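Nakora Home Assistant Robot
Setup and Use Guide, revision 11

Section 4. Setting up a laundry pickup task

This section covers teaching the robot to pick up garments from a basket. Finish Section 3 (Power, network and arm homing) first. The steps apply to robots fitted with the Drulix two-finger gripper. If you have the Maihi suction tool, go to Section 6.

4.1 What you need

The robot, charged to 30 percent or higher
The Etar control app, installed on a tablet and paired with the robot
A basket with an open top and a firm rim
Three or more dry garments in different colors, for practice

Plain cotton shirts and towels work best for the first session. Leave out anything with drawstrings, hooks or loose beading until the task is running well. Very thin fabric can slide between the pads and is covered in 4.6.

4.2 Preparing the area

1. Place the basket on a flat surface in front of the robot. The rim should be no more than 69 cm from the center of the torso.
2. Put the basket slightly to one side, matching the arm you plan to use.
3. Hang part of each garment over the front rim. The hanging part gives the gripper an edge to take hold of.
4. Turn on the room lights. Strong sunlight from one side can make dark cloth hard for the camera to pick out.
5. Check the cables along the forearm. They should have enough slack for the wrist to turn fully in both directions.

CAUTION: Keep hands, hair and loose sleeves away from the fingers whenever the arm is enabled. The fingers can close without a warning tone while in Teach mode.

CAUTION: Route floor cables away from the places where people walk. Do not run a cable under the robot's feet.

4.3 Moving the arm to the start position

1. In the Etar app, tap Tasks, then New, then Pick from container.
2. Select the arm. The status bar shows Left or Right.
3. Tap Enable. Wait for the green bar.
4. Use the on-screen pad to raise the forearm until the gripper is near the level of the rim.
5. Tap Open. The fingers move to full spread.
6. Turn the wrist until one finger points toward the basket.
7. Tap Save as start.

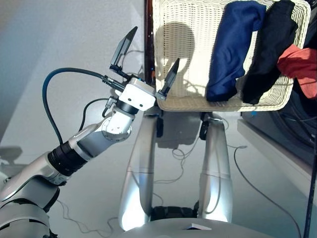 Figure 4-2. Gripper open, with one finger angled toward the basket. Head view.

Check the head view on the tablet before you go on. Both fingers and the garments on the rim should be in view. If the basket is out of view, move the basket and leave the head where it is. Changing the head angle at this point clears the saved start position, and you will have to repeat steps 4 to 7.

NOTE: Parts of the robot's own body may show in the head view. The software masks them out. You do not need to adjust anything.

4.4 Teaching the first pick

1. Tap Teach.
2. Touch a garment in the head view. A yellow outline appears. If the outline takes in two garments, tap Split and touch the one you want.
3. Guide the open gripper forward until the cloth is between the fingers.
4. Tap Close. The default force setting is 23. Leave it there for the first session.
5. Raise the arm slowly until the garment clears the rim.
6. Move to the drop point and tap Open.
7. Tap Keep to store the pick, or Discard to try again.

Repeat with each color of garment. The app asks for more picks if it does not have enough to build the task. When it has enough, the Build button turns blue. Building takes a few minutes and the robot must stay powered on. Lower the arm to its rest position before you start the build.

4.5 Running the task

1. Put the garments back over the rim. They do not have to be in the same order.
2. Stand clear of the arm.
3. Tap Run once.
4. Watch the full cycle with your finger near the Stop button on the tablet.

After a clean cycle you can use Run until empty. The robot stops by itself when it no longer finds cloth.

4.6 Problems

Fingers close on air: The start position is too high or too far back. Repeat 4.3.

Cloth slips out: Raise the force by one or two steps. For thin fabric, take hold of a folded edge.

Basket tips or slides: Use a heavier basket, or put a non-slip mat under it.

Cable pulls tight at the wrist: Tap Stop, disable the arm, and free the cable by hand. Do not enable the arm again until the wrist turns freely.

Two garments come up together: Spread them farther apart on the rim.

If a fault code stays on the screen after a restart, write it down and contact Nakora support. Have the serial number ready.

Section prepared by Uriel Becerra, product documentation. Last updated 20 December 2022. Replaces the November edition.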